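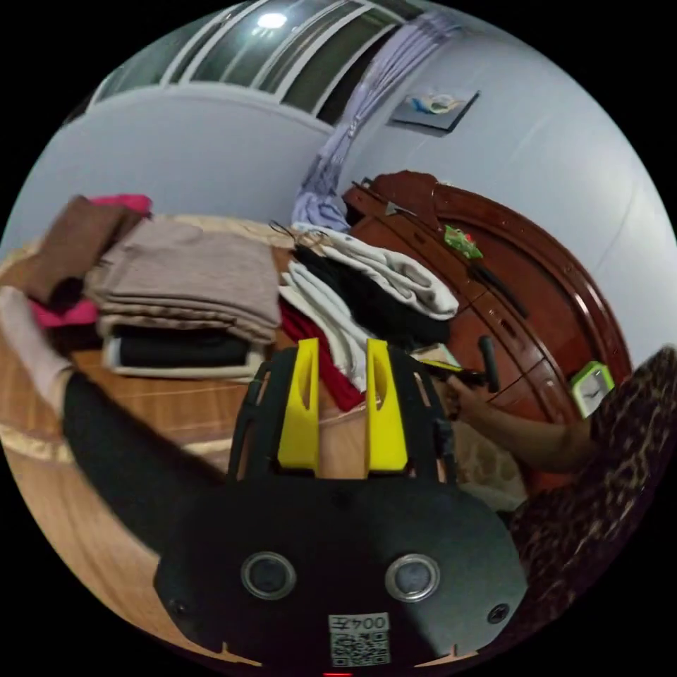

The wardrobe comes last. That was the first point the textile storage adviser at Clarkow made when we sat down one Monday to talk about bedroom clothing, and she returned to it several times. Her firm does fit-outs and seasonal changeovers in older flats across Drondstead, most of them with one bedroom, one wardrobe and a bed that serves as the only large flat surface.

"People open the doors and start pulling," she said. "You want the garments on the bed first, sorted by weight and fibre, and the wardrobe left shut until you know the volume."

Her sorting method is plain. Sweaters are stacked flat, folded to a common width, with the heaviest at the base. Dark garments are kept apart from pale ones if either has been stored damp. Anything still attached to a hanger goes on a separate pile, as the hook will catch a knit and pull a loop. Colour is otherwise of little interest to her.

She has firm views on stack height. A tall stack of folded knitwear is acceptable on a bed for an afternoon. Inside a wardrobe she stops at 10 garments, fewer if the shelf is shallow. "The bottom one takes a set in the fold. You can steam it out of wool. In acrylic you may be stuck with it."

Curved timber wardrobes with arched tops bring their own difficulties. The interior is usually squarer than the face suggests, and the drawers shallower. She measures the inside before folding anything and advises against resting metal items on a glossy finish, scissors included.

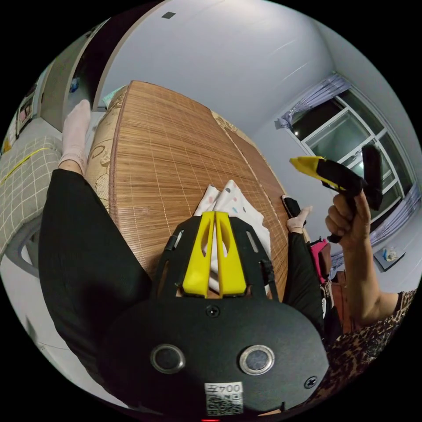

The folding surface

I asked whether a bamboo mat was a reasonable base for folding. She prefers it to a sprung mattress with a loose sheet.

"It's firm and it doesn't travel with the garment. Run your fold parallel to the slats and you've got a reference line the whole way along." Her caution concerns fine jersey and open weaves, which can snag on a lifted slat or a worn border. She checks by drawing an old stocking over the mat in both directions.

Light printed cotton she treats as a separate class. It creases readily, and a small scattered print gives the eye no line to square against, so she works from the seams. The garment is laid flat and smoothed from the centre outwards. One side is brought in, then the other, and the length is folded in 3.

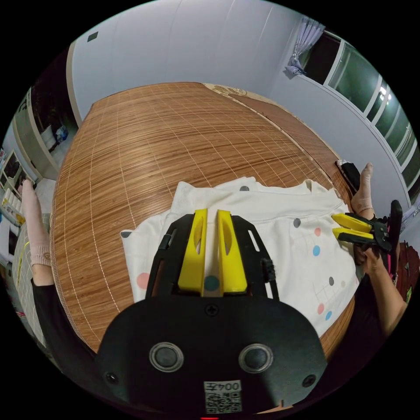 The upper edge is where most of the faults occur, in her experience. If the neckline or waistband is left bunched, every later fold carries the wrinkle through, and pressing down on it only fixes it in place. She opens the garment out again and starts over, which on cotton costs a few seconds.

On gloves she was neutral. Knitted ones keep skin oils off pale fabric but reduce feel at the hem. She goes without and washes her hands between piles.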